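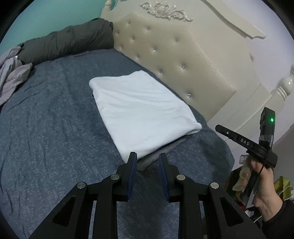 Hillard Guest House Words – read me first

By Fergus Buchanan
Last updated: January

Print this page | E-mail this page

Hello! This is a small word list I put together from the comments people leave in guest books. I run a quiet sideline in collecting dialect words, and guest books are a goldmine (people write in them the way they talk, especially after a good breakfast). There are 908 entries in the main file, taken from 39 books, and each one has the word, the sentence it came from and my best guess at what it means.

What's in the folder

words.csv is the one you want. The columns are word, sentence, meaning, decade and book number. I've left the decade blank where the writer didn't put a year.

maybes.csv has 283 more that I couldn't settle. Some are spelling mistakes, some are family jokes, and a few I simply can't read. If "slape" or "nithered" turns up in there, please shout – they should have moved to the main file ages ago and I keep missing them.

How I did it

I typed everything by hand over two winters. Jitendra Bhatt checked the first half against the books and Ashok Joshi did the second, so the notes in the back half are a good deal more polite than mine. Spelling is left exactly as written. I took out surnames, phone numbers and one very long complaint about a neighbour's cockerel.

Things to watch out for

Guests come from all over, so please don't treat a word as local because the book was. Four of the books are from the Mornitz, where walkers stay one night and write hardly anything, and "lovely" is doing most of the work in those. Weather words are everywhere. Bedding words are thinner than I'd hoped, though I do have "hap" for a cover and I'm very fond of it.

Opening the files

They're plain text with commas. If the accents come out as gibberish, choose UTF-8 when your spreadsheet asks.

Using it

Help yourself for anything you like, just mention where it came from. Corrections to me, or to Ashok if I've gone quiet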